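Finding a cable fault on a bin-picking arm when the gripper keeps "failing" grasps

Filed under: Troubleshooting, arms and end tools

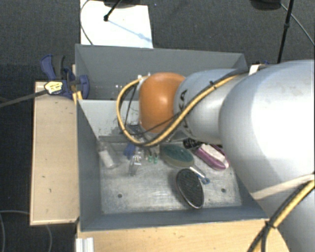 Arm over the brush bin, with the yellow and black cable run looping up beside the orange joint.

If your picking arm has started dropping things, or reports an empty grasp on every second reach, somebody on the team will tell you it's the vision. Somebody else will say the grasp model needs more data. I'd like you to spend one afternoon being rude to your cables before you believe either of them.

I wrote this up after losing most of November to a fault of exactly this kind. The cell sorts small household goods out of grey bins: hairbrushes, bottles, bits of clear plastic, the sort of stuff that rolls and shines and makes depth cameras miserable. So when the failed grasps started, the blame went straight to the shiny items. We changed the lighting. We retrained. The integrator, Tallora, sent us a settings file and a cheerful email. The failure count went down for a day and then came right back up, which should have told us something.

What follows is the procedure I use now. It suits any arm with an external cable run strapped along the links. If yours has everything routed internally, steps 1, 2 and 6 still apply, but you'll be taking covers off and you should have the maker's manual open.

Before you start

You'll need:
a torch
a cheap multimeter with thin probes
masking tape and a marker
side cutters for the old ties
new ties, preferably the hook-and-loop kind
a second person

The second person stays at the stop button whenever the arm has power. I don't care how slow you plan to jog it. Our own gripper closed without a command twice while we were chasing this fault, and a loose signal wire has no respect for your speed limit. Hands stay out of the bin and away from the end tool unless the power is off and locked out. If the tool runs on air, bleed that down too. A gripper that has lost its power can still be holding plenty of pressure.

Step 1. Look at the log by position

Most people read the log by item. They sort it, see "clear bottle" at the top of the failures, and stop there. Sort it by joint position instead.

Our log had 366 failed grasps in it. By item, it looked like a vision problem with a bit of noise. By wrist angle, nearly all of them sat at one end of the wrist's travel, the end it used when reaching toward one side of the bin. The bottles looked guilty only because they tended to roll over to that side.

If your failures don't bunch up by position, the fault may well be somewhere else and you can skip to the end. If your software can't show you joint angles next to each failure, complain to whoever sold it to you. I did. Idgate added the column to the log viewer in the next release and then put it in the brochure as a feature.

Step 2. Get the exact error, including the dull ones

"Grasp failed" is a conclusion the software has drawn. Look underneath it for timeouts, resets, missed heartbeats or a sensor value that drops to zero and comes back. In our case the tool was losing its connection briefly and reconnecting before the main program bothered to raise an alarm. The program saw no finger position, decided the fingers were empty, and opened them.

Yes, opened them. With an item in hand, over the bin edge. If your program treats a missing reading as an empty hand, write that down now and fix it whatever you find in the cable. It's a worse fault than the one you're hunting.

Step 3. Mark the cable where it sits

Power off, locked out. Put a strip of masking tape across the cable and onto the arm on either side of each tie, and draw a line over the join. If the cable creeps under a tie during the day, the two halves of the line will drift apart and you'll have proof that doesn't depend on anyone's opinion.

Leave it for a shift. I know you want to start cutting ties. Cut them now and you lose the evidence.

Step 4. Run the joints one at a time

Clear the bin area, put your second person on the stop button, and get everyone else back. Jog slowly, one joint at a time, from one end of the range you use to the other. Watch the loop beside the joint, from outside the arm's reach.

You are looking for:
a loop that goes tight before the joint reaches the end of its travel
a loop that folds back on itself
cable dragging across the edge of a housing
a connector that moves when the cable moves

The last one is the one that got us. A connector should sit dead still while the cable flexes somewhere further along. If the plug is rocking, the plug is carrying the load, and it will fail no matter what the brochure says about flex life.

Don't test only the wrist. A loop that looks generous with the elbow bent can be pulled short with the elbow out straight. Try the worst poses your program really uses, in combination.

Step 5. Meter it, and move it while you meter it

Power off and locked out again. Unplug both ends and check each conductor for continuity. A reading taken with the cable lying still is close to worthless, and it's the reading most people take. Ours passed still, every time. We even sent the cable away, and Talukder's bench test passed it as well, lying flat on a table.

Have your second person bend the cable gently at each of the spots you marked while you hold the probes. A reading that flickers is a broken conductor. Ours had 8 conductors and only one was bad, right behind the plug, and it only opened up when the cable was bent toward the arm.

Step 6. Swap the cable before you swap the gripper

I mention this because we did it backwards. Support's first suggestion was a replacement tool, with a four-week wait. Catarina Mendes, who runs our second cell, asked whether anyone had tried her spare cable. We hadn't. It took her ten minutes.

Lay the spare loosely, go slow, and rerun the same poses from step 4. If the dropouts vanish, don't celebrate yet. Put the old cable back and see if they return. A fault that goes away once proves very little, as our lighting change had already shown.

Step 7. Route the new one properly

Fix the cable firmly on each side of the joint and leave the slack between the fixings. The first fixing goes before the connector, close to it, so that no pull reaches the plug. Then jog through the full range again and watch.

A few opinions on ties. Nylon ones are fine if they're snug and not strangling the cable. Most of the ones I take off have been hauled tight enough to leave a dent. Trim the tails flush - a sharp tail will open your knuckle. Hook-and-loop is kinder to the jacket, but it works loose, so check it weekly.

Too much slack is its own problem in bin picking. A loop that hangs below the joint can snag on a bin wall or hook a brush handle. Devora sells a spring-return guide that's meant to cure this. We tried one for 2 weeks and took it off again, as it kept a steady pull on the very connector we were trying to protect. Your arm may be laid out differently. Test it with the tape lines before you trust it.

Step 8. Change what the software does when it can't see the tool

On any lost reading, the arm should stop and hold. It shouldn't open, shouldn't retry, and shouldn't carry on to the next pick. Test this by unplugging the tool's signal line at the controller end with the arm parked, standing clear. If all you get is a line in the log, you aren't finished.

If none of this finds it

Check the power supply under load, then the tool's own board. After that, go ahead and look at the vision. I'm not saying it's never the vision. I'm saying ours got retrained 4 times for a broken wire.

Comments on this page are closed. Corrections can go to the workshop inbox, and please send the joint angles with them.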